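Steltside lab reports first results from two-finger gripper comparison
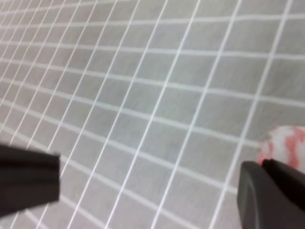 Broltuvine has completed the first round of a comparison between two parallel-jaw grippers at its Steltside test lab, the company said in a technical note dated 27 December 2025. The trial covers the Tarkatix gripper, sold with blocky dark fingers, and the Grigaitė gripper, a lower-cost unit that uses the same mounting plate. Both were run on the same arm with the same controller, and each was given 200 grasp attempts on soft objects. The test surface is gray with a grid of thin white lines, which lets operators read an object's offset from the wrist camera view without a separate overhead camera. Offset matters in this round: an object lying nearer to one finger than the other, as the pink-and-white one does here with the fingers wide open, is touched on one side first and may be pushed before the second finger reaches it.

The Tarkatix unit failed on 14 of its 200 attempts. The Grigaitė unit failed on 31. Most of the difference came from off-center starts, according to the note. With the object centered between the fingers, the two units were separated by three failures.

A failed attempt was defined as any grasp in which the object was not held two seconds after the arm finished its lift. Slips during transfer were logged in a separate column and are not included in the totals. The lab did not score finger wear.

Closing speed was fixed at 62 millimeters per second for both units. The Grigaitė gripper can close faster, but the lab held it to the lower figure so that the two force readings could be compared. Grip force was set in the controller and checked against a load cell before each block of attempts. One block on the Grigaitė unit was repeated after the load cell lost its zero, and the original block was discarded.

Camera placement was also reviewed. The wrist camera looks across the surface at a steep angle, and grid cells on the far side appear much narrower than those near the fingers. The lab applies a perspective correction before it reads any offset. Readings from the far cells carried more error than readings from the near ones, and the note recommends that offsets be taken only when the object is in the near half of the view. Blur during wrist motion was a second source of error. Operators now wait for the arm to settle before the reading is saved.

Calibration of the camera used 582 stills recorded in June, when the current bracket was fitted. The bracket has not been moved since, and the lab did not recalibrate between grippers. The note lists this as an open point — the two grippers differ slightly in weight, and a small change in wrist sag has not been ruled out.

No controller comparison was made in this round. Broltuvine said the next set of attempts will keep both grippers and replace the controller, with the same soft objects and the same failure definition. A set of softer finger pads for the Grigaitė unit is on order and will be tested separately.

The company has not said whether it will publish the full attempt logs. Summary tables are available on request from the Steltside lab.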